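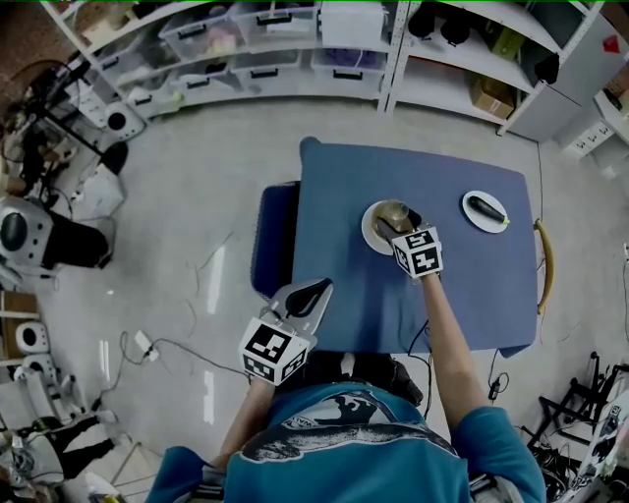
## 1. Why we chose school lunches

Our report is about food that is left on the plate in the canteen of the Belhaj secondary school. We chose this subject because all of us eat there, and each of us has thrown away a portion of rice or carrots at least once. Our teacher, Mrs Morsy, asked us to write only what we measured or heard ourselves, so we have tried to keep our opinions for the last part.

## 2. How we worked

We weighed the leftovers for two weeks in March, always after the second lunch break. The kitchen lent us a scale and two buckets. In one bucket went vegetables and salad, in the other everything else. Bones, peel and paper napkins were not weighed.

We also gave a short questionnaire to the pupils, and 459 of them returned it. Some papers had only the first page filled in. We kept these, but we used them just for the questions on that page.

The kitchen staff were interviewed by Chaimae. She made notes by hand and read them back at the end, so that they could correct her.

## 3. What we found

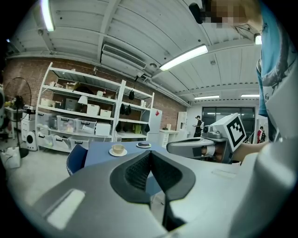 *Text of this section: Subira Were and Chaimae Bouzid. Tables: Hazem Abdel Rahman*

The heaviest bucket was the one with vegetables, and this was true on almost all days. The worst day was the Tuesday with boiled cabbage, when we weighed 19 kilograms of vegetables alone. On the day with lentil soup there was very little left – the cook told us that pupils often ask for more of it.

In the questionnaire, more than half of the pupils wrote that the portions are the same size for everybody. The younger ones find them too big. The older ones would like more meat and less side dish. Many also complained about the time: the queue is long, and those who come last must eat quickly before the bell.

## 4. Difficulties

On the second Thursday the scale had a flat battery and we lost that day. The table for this day is therefore empty in the annex. We also did not ask pupils who bring food from home, and we think now that we should have done it.

## 5. Our proposals

We would like the canteen to offer a small and a normal portion for the same price. We also suggest that the classes change their place in the queue every month. The cook agreed to try the small portion in May, and Hazem will weigh the buckets again.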